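Arif Mangundap
@arifmangundap
26 April 2022

Finished cancelling and moving everything after the house move. It took most of a month. Posting how it went in case anyone else is about to change address, mostly the dull parts.

1/ Start with the mail redirection. I left it until the week we moved and missed two bills and a rego notice. You can lodge it well ahead and set the start date. Do every surname in the house. My partner's mail went to the old place for a fortnight.

2/ Electricity was the easy one. Kevlow wanted the meter number at both ends and a move-out date. Take a photo of the old meter on the last day. Their final read was higher than mine by 72 kilowatt hours and they fixed it once I sent the photo through.

3/ Gas was not easy. The old account was with Guvermont, who had my middle name spelt wrong, so I couldn't pass the identity check by phone. I had to send a form. The form asks for a copy of a bill from the last quarter, and mine were all in an email account I no longer use.

4/ So I went back to paper. We have always kept the paper ones somewhere, and I had stopped looking at them years ago.

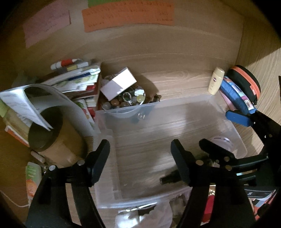 5/ The bill I needed was from last August, which they accepted in the end even though the form says otherwise. Ask. The person on the phone has more room to move than the website does.

6/ Home and contents insurance: tell them before the truck arrives. Our old policy covered both addresses during the move, but only for a set number of days, and only if they had been told. It's on the second-last page. The new premium went up by $76 for the year — apparently the new street is closer to the creek.

7/ The internet took the longest. Toruseo booked a technician, then moved the booking, then closed the job as complete with no visit. I rang 4 times. What worked was lodging a written complaint on their site. Somebody called back the next morning and the line was on two days later.

8/ Water depends on where you live. As tenants we only pay usage, so the agent handled it. Erhan Ağca, who owned our last place, sent me the final amount by text, and I paid it the same day. Get that in writing as well. A text is fine.

9/ Things I forgot entirely: the library card, the vet, the toll account, the dentist, the superannuation fund, and the warranty on the washing machine. The toll account was the expensive one. The card on it had expired and the notices were going to the old letterbox, with an admin fee on each.

10/ How long to keep things, as far as I can work out. Tax paperwork, five years from when you lodge. Lease and condition report, until the bond is back in your account and a while after. Power bills, I'm keeping a year's worth. Appliance manuals go when the appliance goes. We still had one for a Ruppert heater that we left behind two houses ago.

11/ Bond took 6 business days from when both sides signed. The agent wanted to take out a cleaning charge for the oven. I sent the entry condition report, which had the oven marked as stained, and they dropped it. If you're starting a lease now, fill that report in properly — every mark, every room, including inside the cupboards.

12/ Still waiting on the electoral roll confirmation. I updated it online on Sunday and there's an election coming, so do that one early. I'll add to this if anything else turns up at the old address.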